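Zinano Two-Hand Bagging Station
Order no. 3442
Manufacturer: Trakach
Category: Handling and packing, bench stations

Overview | Setting up | Daily care | Hands and spare parts | Questions from users

Overview

The Zinano is a bench station with two arms and two five-finger hands. It takes bottles, boxes and small packed goods from a work mat and puts them in a plastic bag. It is made for packing rooms where the articles change often and where a fixed machine would need new tooling each time. One person sits or stands at the side table, brings new goods and takes the filled bags away.

The station is delivered as arms with hands, wrist modules, controller, cable set and a green work mat. The table is not included. Most customers already have a table that is strong enough, and shipping one costs more than buying it in your own town.

On this page we collected what our customers ask most about setting up and care. It does not replace the manual. If this page and the manual say different things, please follow the manual and write to us, so we can correct the page.

What you need before the delivery

A table with a flat top and legs that can be fixed or loaded with weight. A light folding table will move when both arms brake at the same time.
A second table at the left for the goods that wait. It should have the same height as the work table. A small step down is acceptable, a step up is not.
A free wall socket for the controller alone. Do not share it with a bag sealer.
A room temperature near 22 °C for the first calibration. After this the station accepts normal changes between morning and afternoon.
Two people for lifting. The arms come already joined to the base.

Setting up the station

Put the base at the front edge of the table and tighten the clamps only by hand. Lay the mat before you tighten them fully. The front edge of the mat must be parallel with the base and 393 mm away from it, measured from the front face of the base and not from the clamps. We write this in bold letters in the manual and still it is the most frequent mistake. When the mat is too near, the elbows must fold too much and the hands come to the bottle from above, and then the thumb cannot go under it.

The mat should lie flat for one night before calibration. It was rolled in the carton and the corners want to come up. Do not use tape over the corners. Tape edges are seen by the cameras as small objects, and the hand will sometimes try to pick them. If a corner does not stay down, put the mat upside down in the sun for an hour and try again.

Next connect the cables. There is one cable from each wrist module to the base, and it should hang in a free curve under the module. Please do not tie it to the forearm. Neville Wainwright, our service technician, has replaced many wrist cables, and nearly all were tied with a cable tie by somebody who wished to have a clean look. When the wrist turns to the end of its range, a tied cable has no length left and the plug starts to pull out.

Then place the bag. The station can work with bags from a roll or with single bags. For single bags, lay the bag at the left side of the mat with the opening toward the middle. It may hang over to the next table. A colored bag is easier for the cameras than a clear one. If you must use clear bags, teach the opening again at the beginning of every new pack, for the folds are different from one supplier to the next.

Start the calibration from the menu "Place", then "New mat". Both hands open and move to the four corners. Keep your arms away from the mat during this time. It takes some minutes and the station makes a short sound at the end.

Teaching a bottle

Bottles are the article we are asked about most, mainly drinks and cleaning products with a wrapped label. A bottle lying on its side is harder than a standing one as it can roll. The right hand closes low on the body first with the thumb and then with the fingers. The left hand stays open and waits near the bag, so that it can hold the film away when the bottle comes.

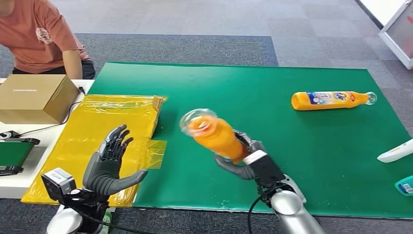
Right hand with an orange bottle, left hand open in front of the yellow bag.

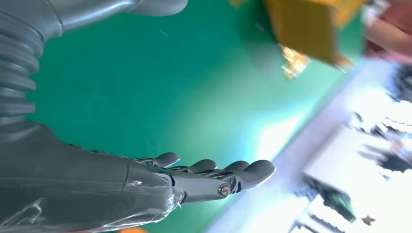 Teach the grip with a full bottle and then with an empty one. The force for the full bottle will press an empty one together, and the force for the empty one lets the full one slip when the arm turns. Save them as two articles, even when the label is the same. In the list you can give them the same picture and a different letter.

Take care with transparent caps. The cameras see the label very well and the cap not so well, so the station may believe the bottle is shorter than it is. Enter the real length by hand, in the field "Total", with the cap on. If you skip this, the top of the bottle touches the edge of the bag on the way in. In the beginning this only looks untidy, but later the bag is pulled away from its place and the next articles land beside it.

Speed should remain on "slow" for the first day. After that, increase it one step and look at twenty or more bottles before the next step. Faster is not always more bags per hour. Châu Kim tested this in our workshop in May 2024 with one person bringing the goods, and above the middle speed the arms were only waiting for her.

Daily care

Before the shift
Open and close both hands five times from the menu "Warm up". Listen more than you look. A healthy hand makes an even sound. A click at the same position every time means a loose pivot.
Wipe the mat with a cloth and water. No alcohol, it makes the green surface shiny in spots and the cameras do not like shiny spots. Small light scratches are normal and do not need any action.
Look along both wrist cables.

After the shift
Park the arms with the menu and not by pushing them.
Brush the links between the fingers and the palm with the soft brush from the tool bag. Paper dust from cartons likes to collect there and becomes hard when it meets a little oil.
If you work with sticky or leaking goods, change the protective film.

Protective film

We are often asked if the hands need a glove. A full glove takes away too much feeling from the finger pads and we do not recommend it. A better way is a layer of clear film around the lower forearm and the palm, with the fingers free. Normal film from a kitchen shop is good enough. Two turns around the forearm, one turn over the palm, and stop before the base of the fingers. Press the end flat. If the loose end stands up, it can come between the link rods, and then you have to open the hand to get it out.

The film must not cover the bellows. The rings have to open and close, and film over them makes the arm heavier to move at the end of its way. The controller takes this for a collision and stops. Error 17 on a station that ran well yesterday is very often only this.

Change the film when it is torn or when you cannot see the screw heads through it any more.

Service after 3000 hours

The hour counter is in the menu "Station", last page. At 3000 hours the display shows a small key, and the station continues to work. Please do not wait until the end of the season with it. The service has these steps:

Remove the film and clean the hand dry.
Check the pivot screws. Use the short driver that came with the station. A long driver gives too much force and the plastic joint around the screw will crack, sometimes only some days after. The screw is right when the finger falls slowly by its own weight with the power off. If it stays up, the screw is too tight. If it drops, too loose.
Put one drop of the light oil at each link rod. One drop is truly enough.
Look inside the folds of the bellows with a lamp. White lines are age and can stay. An open cut cannot stay.
Change the finger pads, all on one hand together. With one new pad between old ones the grip becomes crooked.
Run "New mat" again, also if you did not move anything.

The work takes one morning for a person who does it the first time. Phúc Âu in our customer service can be with you on video for it, this is included in the first year. Please reserve in advance, and have the station number ready.

Repair of a finger

A single finger can be changed at your place. You release the link rod first and then the pivot screw, never in the other order, or the small spring goes to the floor. On a carpet floor you will not find it. Put a white cloth under the hand before you begin. The new finger is delivered a little stiff and becomes normal after one day.

The thumb and the wrist module must come back to us. The module carries the calibration of the hand, so send the hand and the module as one piece, in the gray inlay. Hands that arrive loose in a carton cannot be repaired under warranty.

Spare parts

Finger, complete, left or right hand
Finger pads, set for one hand
Pivot screws with short driver
Bellows, one arm
Wrist cable
Green work mat
Light oil, small bottle

Parts are in stock at Trakach in Trindidbridge. For customers who bought through Lopes, please order from Lopes and give the order no. 3442 of the station, since the parts for the older model look the same but the pivot hole is smaller.

Questions from users

Can the station work without a person at the side table?
For a short time, yes, as long as there are goods on the mat. It does not take goods out of a closed carton.

May I put other things at the right edge of the mat?
Please do not. All what is on the mat can be taken as an article. If you need to keep things near, mark a zone as "do not touch" in the menu "Place".

Can I use a mat with another color?
You can, but not white, and not the color of your bags. Austra Krūmiņa at one of our first customers uses a dark blue one with good result. You have to run the calibration two times.

My left hand closes before the bottle is there. Is it broken?
Most probably the opening of the bag was taught with the bag too far onto the mat. Pull it to the left, teach again, and if it is the same, write to us with the log file.

Is there training?
Chie Oshima gives a setup and care course for two days in our workshop. The next one is in June. Bring your own goods and your own bags, please, also the difficult ones. Places are reserved by e-mail through the contact form, with the subject "Zinano course".

Add to quote | Download manual | Contact service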